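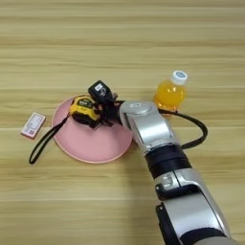
Keep one plate for the small stuff

Fadime Oral, Opinion, July 5, 2022

Every house I have lived in has had a drawer nobody could shut. Ours held string, old keys, a Brirkell stapler with no staples and at least one tape measure, usually at the bottom. In January I emptied it and decided not to fill it again. What replaced it was a plate.

I think a plain plate on the table does the job better than any drawer or box. A tape measure on a pink plate is easy to find. The strap can hang over the side and it does no harm. Put the same thing in a drawer and the strap winds itself round the scissors.

The shops would like us to buy something else. Demirtaş, where I get my kitchen things, has a Unitz desk organiser with 144 little compartments across the full set. I don't own 144 kinds of anything. I would spend an evening deciding where the rubber bands go and then forget what I had decided.

A plate has no compartments and not much room, and I count that in its favour. When it is full, something has to be put away properly. My own rule is four things at most, and whatever has been there longest goes first. My sister says this is just a messy table with a plate on it. She has a point on bad weeks.

The rim matters more than people think. A flat tray lets pens and batteries roll off, and a deep bowl hides whatever is underneath. A shallow plate with a bit of a raised edge is right. Colour helps too. On a pale wooden table a pink plate stands out, and a small white box shows up well against it.

I would keep food plates out of this. Pick one odd plate left over from a set and don't let it go back in the cupboard.

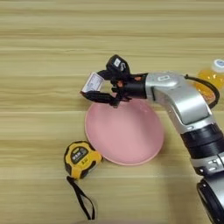

Should medicines be kept on a plate like this?

Keep them somewhere high or locked if children live in the house or visit. The plate is for things that would be a nuisance to lose, such as keys, tape and spare fuses.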